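Buying a gripper add-on for the small arm: the Gillik soft finger set, reviewed

I went back and forth on this one for longer than I'd like to admit. We had 400 dollars left for equipment, a single arm that could already do the basics, and a shopping list that would have eaten that money twice over. The Gillik set was the boring choice on the list (a pair of padded fingers, a mounting plate, a bag of bolts) and I'm so glad I went for it!

My main question was whether soft pads would cope with a mixed tray. Our tray work is toy-sized stuff and it's all different - blocks, cloth, plush, those big domed buttons everyone seems to end up buying. A slick round cap and a folded cloth want very different things from a finger, and the hard tips we had before were fine with one and hopeless with the other.

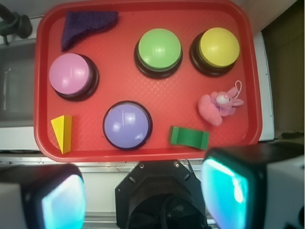
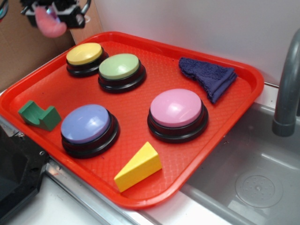 Review by Rokeya Talukder
Filed under: Grippers, Small budgets

So, the good bits first. Fitting took me one evening and 8 bolts, and the instructions are clear as long as you ignore page 2, where the drawing is upside down. The pads have enough give that I stopped fussing over the exact closing distance for the blocks. Cloth is where I noticed the biggest jump. I'd get a decent pinch of it on the first go most times, and with the old tips I was lucky to get a corner.

Plush is fine too, though ears and loops can snag if you come in sideways.

The buttons are harder. If you only need to press them, great, but lifting one by the dome is still hit or miss, and I've ended up going for the black base instead. Prasanna Amarasinghe, who shares the bench with me, thinks the Pandel fingers do this better. They also cost nearly double, and they need their own adapter plate, so check that before you compare prices.

Now the budget part. Please leave room for spare pads. I didn't, and I was ordering more by November. They come in packs of 4 and shipping is silly for something that light, so put two packs in with the first order. I'd also set a little aside for the tray contents. Ours came from Biswas and the toy shelf at the supermarket, and it still added up faster than I expected.

Would I buy the set again? Yes, and I'd buy it before a second camera or a fancier table. My one real gripe is the cable, which is too short for a long reach and has to be looped up tight near the mount.

Four stars from me. I'm trying the wider pads next - will update when they get here.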